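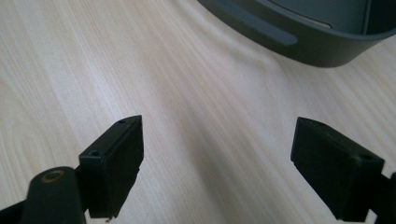 Gripper software: new release in September

The next release of our gripper control software, Lakero, goes out to all sites in September. Most of the changes are in how the planner decides when the fingers should close, and how hard. Przemysław Żak has led the work since spring, with Aniela Tomaszewski handling the perception side.

The old planner treated every object as a solid shape. It fitted a box around whatever the camera found, picked two opposite faces and closed until the motor current went up. That works well for mugs and blocks. It works badly for anything that gives when squeezed, where the current climbs slowly and the software can't tell a good hold from a half-closed one.

Scouring pads made of coiled steel were the worst of the household set. They bulge between the fingers, and their shiny surface leaves holes in the depth estimate. 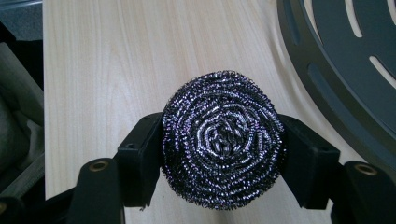 The new version watches finger position and current together. If the fingers keep moving while the current rises, the object is marked as soft and the planner stops at a lower limit. Żak set that limit from 300 grasps on soft items, and each site can change it in the settings file. The default should be fine for most people.

On the perception side, Tomaszewski replaced the box fit with an outline fit. The model was retrained on 2,775 labeled views, up from 196 in the first version, and many of them have the target only partly in view. The planner used to throw those views out and wait for a better one. Now it keeps a partial outline and updates it as the gripper moves in. 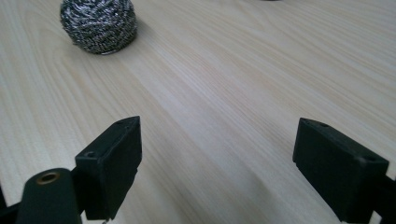 A steel scouring pad at the top edge of the wrist view, with the fingers open.

There is still trouble with slotted objects. A basket with long cutouts lets the table show through, and the segmenter sometimes splits it into several strips. Tomaszewski has a merge step that joins strips lying on the same curve. It is in the release but turned off, and she would like two or three sites to try it before it becomes the default. Dark baskets are harder again when they are close in color to the fingers, so the finger mask now comes from the joint angles instead of from color. 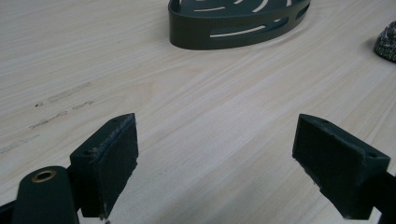

Open fingers in front of a slotted basket of nearly the same dark green.

Logs from the old version can be replayed in the new one. Use the replay tool in the Võ package and point it at the folder, not at single files. The Prendcombe site has already replayed its full set of 3,286 logs and found two that would not load, both with missing calibration data. If yours fail with the same message, copy in the calibration file from the nearest earlier run.

Sites running the Likania scheduler need to update that first — the new planner sends a message type the old scheduler will drop without a warning. Install notes are in the usual shared folder. Send bug reports to Żak with the log attached, and questions about the merge step to Tomaszewski.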